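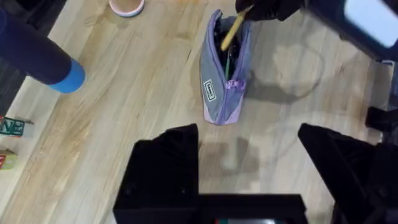 Kemeys Leek and Potato Cakes, frozen, 100 per case

These have been on our list for longer than almost anything else, and if you have bought from Plungate before you have very likely had a tray of them in your oven already. Each cake weighs 29g and is made with mashed potato, softened leek, a little mature cheddar and a good grind of white pepper, then rolled in a fine crumb. They were Glenys Voyle's recipe to begin with (she and Emrys ran the tea room at Kedell), and apart from turning down the salt we have left it well alone.

They are small enough for a buffet or a tasting plate, and four or five with a poached egg on top make a very decent lunch. Ynyr Craddock puts them out with a mustardy leaf salad, and we have shamelessly pinched that idea for our own open days!
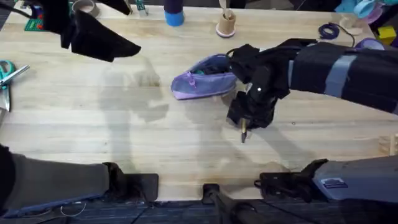 The cakes come layered between sheets of baking paper in an inner bag, so you can lift out what you want for one service and put the rest straight back in the freezer. Do work quickly, as the crumb softens once it starts to warm. It helps to set your trays out first on a big table, something with long pale planks like the wooden one in the photo, and then bring the case to the trays so that you aren't trotting back and forth with a handful at a time.

To cook from frozen
Oven: 190C, 18 minutes, turning once.
Deep fry: 175C, 4 minutes, then drain well.
We don't recommend the microwave, I'm afraid. The crumb goes limp and the leek loses its lovely fresh green.

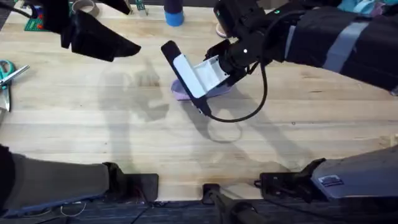
Two robot arms over the pale boards of a wooden worktable.

Ingredients: potato, leek (33%), breadcrumb (WHEAT flour, water, yeast, salt), mature cheddar (MILK), rapeseed oil, salt, white pepper.
Suitable for vegetarians. Made in a kitchen that also handles egg and mustard.

Keep at -18C or below. Once thawed, keep chilled and use within 24 hours, and please don't refreeze.

If you like these you may want to look at the Miltau beetroot bites as well, which cook at the same temperature and look very handsome next to them on a platter,
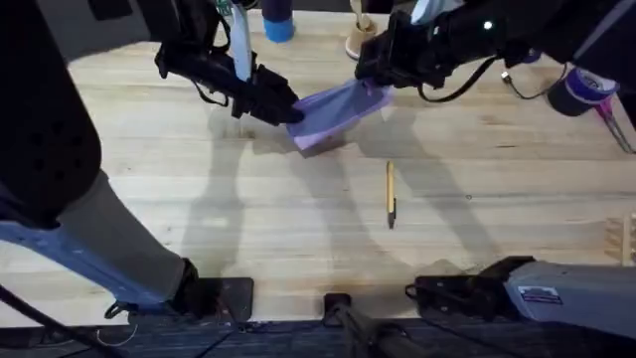
and which we can pack half and half in a mixed case if you ask when you order. There is no extra charge for mixing, but we do need a little notice.

Orders in by 10 on Wednesday morning go out on that week's van. For larger quantities, or a sample bag to try on your own customers, ask for Rajitha Chowdhury in the sales office, or Rhun Price if she is out on her rounds.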